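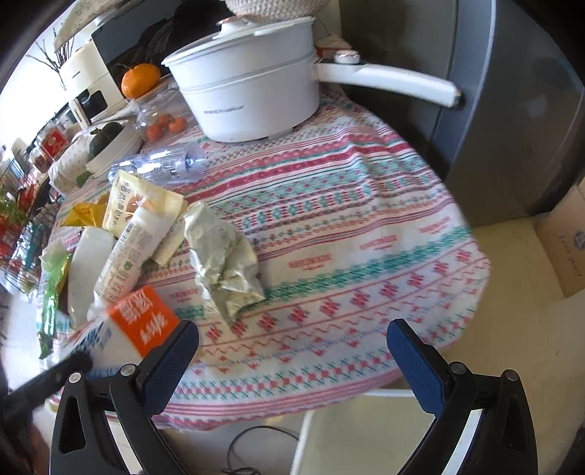

The round table, mid-sort. Electric pot at the back, fruit to the left.

The table always gets it first. Groceries come in, the bags go down, and by six o'clock you can't find a place to set a plate. Ruaridh Kinnear has one round table and a kitchen too small for a second, so everything lands there. The water bottle on its side. The squash in its white bowl. Small orange fruits still in their clear plastic box, one mandarin off by itself.

"I used to clear it all at once," he says. "Took an hour. Hated it."

Now he does it in passes. Cold things first, straight into the refrigerator. Then packets and cartons. Fruit stays out — he eats more of it that way. Crumpled plastic bags get flattened and folded into a drawer that hardly shuts.

The electric pot is the one thing that never moves. Long handle, glass lid, plugged in most nights from October on. Noodles, eggs, squash soup, rice if he is feeling patient. He paid 485 for his at Menico, a housewares shop two stops down the line, after a month of talking himself out of it. The bigger one was 1,092 and would have taken up half the cloth.

And the cloth. Pink-red, teal and cream bands, little cross-stitch style flowers, zigzags. It came from the Saturday market at Drodari and he bought it without measuring. Hangs lower on one side. He has stopped tugging at it.

Patterned cloths are back in a lot of small kitchens this winter, and the sellers at Drodari say stripes go quickest. They hide soup. They hide tea. They dont hide beet juice, so keep a plain one for that.

A basket helps too. Kinnear's is woven, cream, light enough to perch on top of whatever is there, and it catches the small stuff: garlic, tea bags, the odd receipt. Shake it out on Sundays.

What about the squash? It can wait a few weeks, whole, somewhere cool. His is getting cut tonight. Halve it, scoop it, chunks into the pot with 700 milliliters of water and a spoon of miso, lid on untill a fork goes through. Mash some against the side. Eat it at the table, if there's room by then.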